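Smudged glass jug and a coffee corner that shows every splash
Posted in Kitchen & Home, 22 April 2023

Tin-yau Cheung
Hello all, I hope somebody can steer me right. I've got a clear glass jug that I use for water and for iced coffee when the weather's warm, and I'm very fond of it. The trouble is the bottom. The ribs on the sides come up beautifully with a brush, but the base keeps its little specks and smudges no matter how long I stand there scrubbing. There's some lettering moulded into the glass down there as well, and I can't make out a word of it, so I've no idea who made it or whether it can go in the dishwasher. 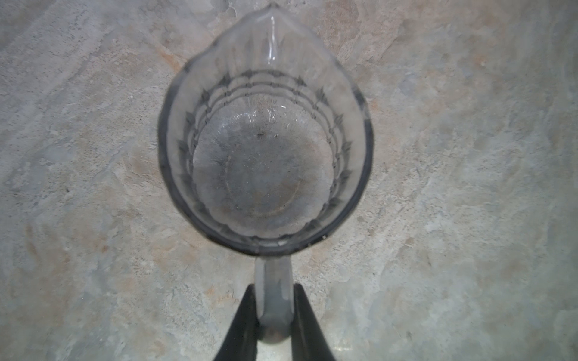 My jug from the top, specks and all.

While I'm at it, I'd also love some advice on the coffee corner. The marble-look surface is easy enough, but the walls have a pale paper with pink ribbons and blue bows (my choice, and I still love it!) and I worry about coffee getting on it. 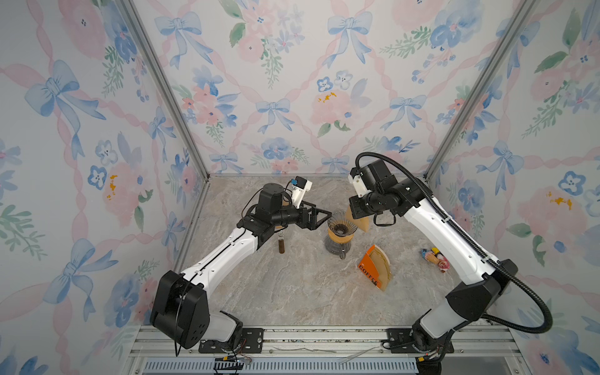 The coffee corner with the bows and ribbons.

What would you do to protect the paper without covering up the pattern?

Lai-ching Wu
Oh, what a pretty paper! For the jug, I'd try white vinegar first. Warm 400 mL of it until it's just comfortable to touch, pour it in, and leave it for a good hour while you get on with something else. Then add a spoonful of uncooked rice and swirl it gently, so it gets into that ring around the base where a brush never seems to reach. Rinse well and dry it straight away with a lint-free cloth. If the marks don't budge after two goes, they may be etched into the glass, and I'm afraid there's no colour of magic that fixes that. I'd keep it out of the dishwasher either way.

For the walls, a clear acrylic splash panel would let the bows show through. Mine is 70 cm wide and I wipe it down every evening with a damp cloth.

Vasilis Vasić
Denture tablet and warm water overnight. Works on my vases. No idea about wallpaper, sorry.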